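Round White Tabletops: Your Questions About Smudges, Streaks and Dark Knits
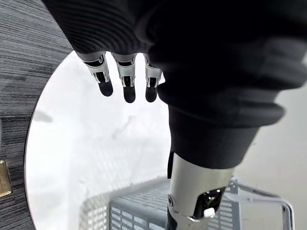 GODINHO – May

We love a round white table in the workroom, and judging by the mail, so do you! Most of the letters are about marks, so let's start there. The top in the photo has faint grayish smudges all over and one small dark streak on the left, and if yours looks anything like that, you're in good company.

How do I get gray smudges off?
Start with a soft damp cloth and one drop of dish soap in a bowl of warm water. Wipe in wide curves, following the round edge, then go over it again with plain water and dry it with a clean towel. Drying matters more than people think – a top left to air dry can look cloudy all over again, and then you think you haven't cleaned it at all.

What about a dark streak that won't budge?
Try a little baking soda mixed with water into a soft paste. Test it somewhere you won't see it, near the rim or underneath. Lay it on, leave it for 3 minutes, and lift it with a damp cloth without scrubbing. If it's still there, try once more the next day. I have an old streak on my own table that took four rounds, and I was so pleased when it finally went that I called my sister.

Can I sand a mark out?
Please don't! We've had letters from people who went at a white top with 200 grit paper and ended up with a dull patch that shows much more than the streak did.

Will dark knits leave color on a white top?
They can, especially when they're new. Black and charcoal yarns are the ones to watch. Rub a damp white cloth on the inside of the cuff first. If the cloth picks up color, wash the piece by itself in cool water until it stops. Fuzz is another matter, and a lint roller run across the table takes care of it in seconds.

Why do you like fine ribbing so much for sleeves?
Because it hugs and gives at the same time. And a thick rolled cuff is just a pleasure – it gives a plain sleeve some shape and you can unroll it if you want extra length. Black and dark gray ribbing can be hard to read indoors, so a white table under it helps a lot when you're checking an edge or hunting for a dropped stitch.

How should I store ribbed sleeves?
Folded flat, cuffs loose. Hangers pull the shoulders out and ribbing never quite forgives them.

What size round table do I need?
Ours is the Orkside, 32 inches across, which is plenty for one sweater laid out with the sleeves folded in. Two people blocking at once will bump elbows. If you have the floor space, go bigger.

Is a round top annoying for measuring?
A bit, yes! There's no straight edge to line things up with. Mirko Zanetti, who cuts most of our patterns, puts a long ruler across the middle and works from that. I use a cutting mat and move it around as I go.

Can I put a hot iron down on it?
No. Use a wool mat or a folded towel and keep the iron on its stand.

My question isn't answered. Where do I send it?
Write to the Multesum workroom, Box 1440, Godinho. Fabric scraps are welcome if you're asking about a yarn that bleeds, and please tell us how you've washed it so far.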